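The Old Tower Isn't Worth What You Think

Every August the same advice goes around: don't throw out that old office desktop, open it up, swap a few parts and you'll get years more out of it. I read it again last month in the Brindano newsletter, which promised that anyone could refresh a tower in 20 minutes. I have my doubts.

Take the parts everyone talks about. The drive, the memory, the processor. On a bench they look like a kit. 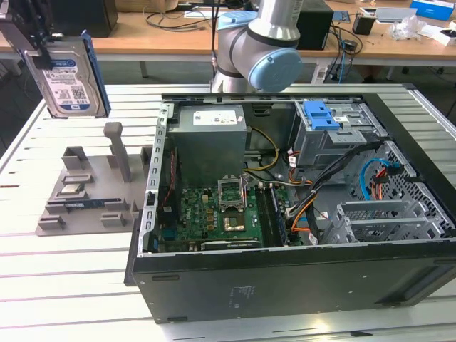
An opened tower with its CPU socket empty and a hard drive out of the case.

What the advice skips is everything that stays behind. The power supply, the board, the metal cage, the cables running every which way across the middle. Those are as old as the rest, and they decide what the new parts are allowed to be. You can buy a faster chip only if that socket takes it. I spent nearly 19 dollars on a memory stick that my own board refused to recognize, and the shop in Varnusska wouldn't take it back.
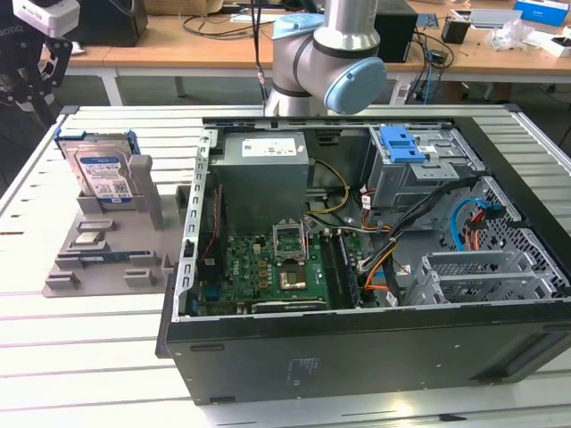
Paul Wendrick
Contributing writer, home and repair

I'll grant the repair crowd one thing — a case like this Dell comes apart better than most of what's sold today. Blue plastic on the drive rails, a blue latch on the cage, and you know where your fingers should go. Somebody designed that for a person who might come back. And keeping the parts in a tray with a slot for each beats the cereal bowl I used.

But a pleasant case is a poor reason to keep a slow computer. The Lostetti resale listings had 1,187 used desktops the last time I looked, many of them newer than the one under my desk and already put together. Compare that with an evening of hunting for parts, and then a second evening when the thing won't start.

If you enjoy the work, do it, and call it a hobby. I'd only ask the newsletters to stop selling it as thrift. Price the parts first, check what the board supports, and look at what a whole machine costs before you pick up a screwdriver.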